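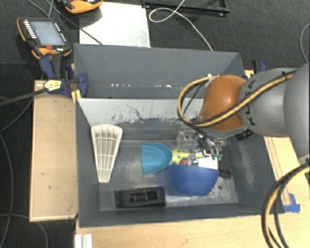 Section 4. Changing over from hand sorting to shared sorting

4.1 Scope

Shared sorting at the Tadholm returns room divides each tote between the picking cell and the operator on shift. The cell takes items out of the front bin one at a time, and the operator deals with whatever the cell passes over. Mixed totes are the normal case: a teal scallop-shaped head on a yellow handle may lie across a deep blue bowl-shaped item, with a fan-shaped ribbed piece and a black tray-like piece in the same bin, and the arm has to come in from the right and get its gripper over the handle. Operators who sorted by hand before October will find that the order of work has changed, and this section sets out the new order. It does not cover maintenance of the arm or gripper (see Section 7) or the conveyor to the packing hall (see Section 9).

4.2 Roles

The former posts of Sorter 1 and Sorter 2 are replaced by the following.

Cell operator. Loads the front bin, starts and stops the cycle, clears refused items. One per shift.

Bench operator. Grades and labels everything that leaves the bins, whether the arm or a person removed it. One per shift.

Cell lead. Holds the key for manual mode and signs the changeover sheet. At Tadholm this is Settimio Bianchini on mornings and Fanni Kovács on lates.

Cell and bench operators change places at the mid-shift break. An operator who has not completed the one-day course at Pallville may work the bench only.

Note: Grading remains a human decision. The cell does not assess damage, and an item placed on the bench by the arm has not been passed as saleable.

4.3 Before the first cycle

1. Confirm that the previous operator has signed off in the Org terminal. Two open sessions on one cell will block the start command.

2. Check both bins for cracks. Scuffs and scratches on the floor and walls are acceptable. A crack that catches a fingernail is not; tag the bin and fetch another from the rack.

3. Check that the clamps are closed. Push each bin once by hand. If it shifts, open the clamp, reseat the bin and close it again.

4. Look along the cable bundle on the arm. It must form a free loop at the orange joint cover. If it is pulled tight, or hangs into the front bin, do not start. Call the cell lead.

5. Return the pendant to its resting place with the screen facing up. Do not hang it by its cable.

6. Tip the tote into the front bin. Fill to no more than half the height of the bin wall. Spread the heap with the paddle; do not sort it.

7. Leave the cell, close the gate and press Ready.

CAUTION: Do not arrange items to make them easier for the arm. Earlier instructions (issue 2) advised turning handles towards the gripper. This advice is withdrawn. It put hands in the bin more often than hand sorting did.

4.4 During the cycle

1. Stay within reach of the stop button on the gate post. The cell operator may do paperwork at the standing desk but may not help at the bench while the cycle is running.

2. When the amber lamp lights, the cell has refused an item. Wait for the arm to reach its park position before opening the gate.

3. Take the refused item out by hand and carry it to the bench. Enter the refusal code. Code 30 is used for items lying flat against the bin wall, code 37 for items caught on one another. If neither applies, use code 131 and add a few words of description.

4. Close the gate and press Ready.

Note: Thin flat items and items with bristles give most of the refusals. Repeated use of code 37 on one tote usually means the bin was overfilled at step 6 of 4.3.

5. If the arm drops an item outside the bins, press Stop. Do not reach over the gate.

4.5 Pace and breaks

The cell does not set the pace of the bench. If the outfeed shelf is full, the cell waits, and the waiting time is logged against the cell and not against the bench operator. Bench operators should not skip grading steps to clear the shelf.

Under hand sorting, operators took short pauses between totes. The cell has no such pauses, so they are now fixed in the shift plan. Press Hold at the start of each pause. The arm finishes the item it is carrying and parks.

Refusal codes are reviewed by Benedetta Greco at Ranuvlow for gripper settings only. They are not used in appraisals. Questions on this point go to Nives Mazza, who holds the signed agreement with the shift representatives.

4.6 Reverting to hand sorting

1. Press Hold and wait for park.

2. Ask the cell lead to turn the key to Off and remove it.

3. Hang the red card on the gate.

4. Release the clamp nearest the gate first, then the other. Lift the front bin out with two people.

5. Carry on at the bench with both operators grading.

Reverting needs no permission from the office. Either operator may ask for it, and the reason is written on form 1486 at the end of the shift. Completed forms go in the tray by the door for Ottavio Gentile.

CAUTION: Never sort by hand in a bin that is still clamped under the arm, even with the key removed.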